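The rulebook at Stalleck started as a single sheet of paper taped inside a cabinet door. It now runs to a binder thick enough to prop a window open, and the woman who keeps it up to date couldn't be happier about that. She leads the disassembly and assembly bench, where robot arms work on old desktop computers and on plastic parts that slot into panels, and she asked that her name be left out. "Put down the bench," she told me. "Everyone on it wrote a page."

I had expected a talk about safety fences. We got to those, eventually, but she wanted to start with cables.

"Cables are where good practice lives or dies," she said. "A motherboard stays where you put it. A bundle of wires has its own ideas, and it will have a different idea after lunch." Her rule is that before any arm goes into an open case, a person looks at where the wires run and decides which ones the fingers may touch. The decision goes on the job card. If the card is blank, the arm doesn't move.

Does that slow things down? She laughed. "Sure, a little! Then you don't spend the afternoon hunting for a connector you pulled halfway out."

The second rule she loves is about holding parts. A long part should be gripped near its thick end, with the tip left free to find its opening, and the approach is run slow enough that a person could stop it by hand on the button. Her team borrowed the wording from Bastano, a supplier they trade notes with, then rewrote it in plain English.
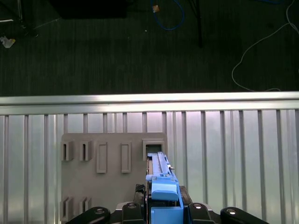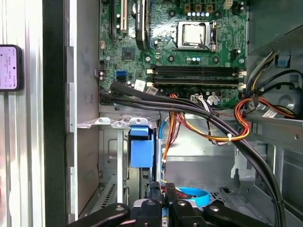
Work at the bench: a blue part meeting its slot in the gray panel, and the gripper reaching into an open tower.

On writing rules people will follow

The binder has 659 entries. That sounded like a lot to me, and she agreed cheerfully. An earlier version had 627, and the extra ones nearly all came from people on the bench who had run into something and wanted it written down before the next shift did the same. "I get excited when a new one comes in," she said. "It means somebody was paying attention - and that they trusted us enough to say so."

Every entry has to fit on two lines. Anything longer gets sent back. She also bans the word "careful," because it doesn't tell you what to do with your hands. "Say 'open the fingers all the way before you back out.' I can check that. I can't check careful."

She keeps a copy of a machine shop handbook from 1909 on her desk, bought at a yard sale, and she read me a passage on keeping sleeves buttoned near moving belts. She thinks it holds up very well. Loose sleeves are still in the binder, and so are lanyards.

Stopping, and who gets to

Anyone at Stalleck can stop an arm, including visitors. I was shown the button before I was shown the coffee. After a stop, the arm stays put until two people have looked at the fingers and the part together, and one of them has to be someone who wasn't running the job.

"People worry they'll look silly for stopping it over nothing," she said. "So we log those too, the nothing stops. They're some of my favorite pages."

The next revision is due in May. It will have a longer section on power supply wires, which she described to me for almost the whole walk back to the parking lot.

Related stories

Geddes rewrites its gripper checklist
What goes on a job card?
Listeretti opens its training bench to new hires
Labeling cables before teardown
Readers write in: your best two-line rules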